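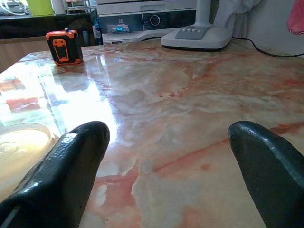

What can a visitor expect to see at the Zhuravel open day? Household robots doing ordinary tasks in furnished rooms, at working speed, with the staff who train them on hand to answer questions.

The Zhuravel laboratory in Lusville opened its test apartment to the public on August 16, 2026. The program admitted 121 guests in small groups, and each group spent 90 minutes on site.

The work shown was modest in scale. At a polished marble table near the washing machine, the subject was a small orange and black tape measure, approached by a gripper with two dark, rounded fingers. Roksolana Kravets, who directs the laboratory, told guests that shiny surfaces remain a serious difficulty, as glare can hide the edge of an object from the camera.

Stefaniia Kostiuk of Olumden, the firm that supports the project, led the discussion that followed. Guests asked mainly about safety, cost and repair. She stated that no product is yet offered for sale.

The laboratory will hold a second open day in November at its Sisow site. Groups will be limited to five persons, and registration is required.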